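4.2 What the loan slips told me about rereading

I went into this part of the study expecting the rhyming books to win, and they did, though by less than I'd have bet. Across the 13 classrooms in Orside and Letdale I ended up with 2351 loan slips, and once I'd thrown out the ones with no title or a title I couldn't read (first graders have their own ideas about the letter g) I still had over 2000 to work with. A loan counted as a reread if the same child had taken the same book home before during the school year. Renewals didn't count. I went back and forth on that one, and if you add them in, the picture books climb a little and the chapter books climb a lot, mostly from kids who hadn't finished yet.

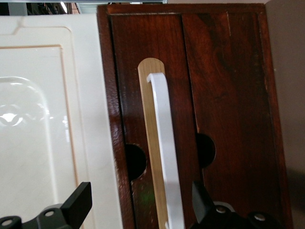 The Letdale classrooms were the messier half. Two of the teachers there kept a poetry basket apart from the main shelf, and children could borrow from it without a slip, so I'm sure I've undercounted poems in those rooms. I thought about dropping both classrooms and decided to keep them in. The gap between verse and prose points the same way with or without them, and I'd sooner have a low number for poetry than a flattering one.

The shared list had 100 titles on it, all of them in every room. The Ullura counting rhymes got borrowed again and again, often by the same handful of children - one copy in Orside had its spine taped twice before winter break. The Maruyama readers, which are plain prose at much the same reading level, went out nearly as often the first time and then mostly stayed on the shelf.

Figure 3. Plush toy on its side on a mauve-gray tabletop. 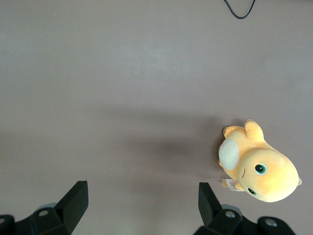
Page last changed: May

So is it the rhyme, or is it the length? I can't pull those apart as cleanly as I'd like. Most of the verse titles are short, and a short book is easy to say yes to at bedtime. When I looked only at the shortest books on the list, verse still came out ahead, but by then I was down to a small pile of slips and I wouldn't lean on it. I also have no idea who was doing the choosing. Some parents told me they picked the book, some said the child did, and plenty said it depended on the night. Section 4.3 goes into the parent notes, such as they are.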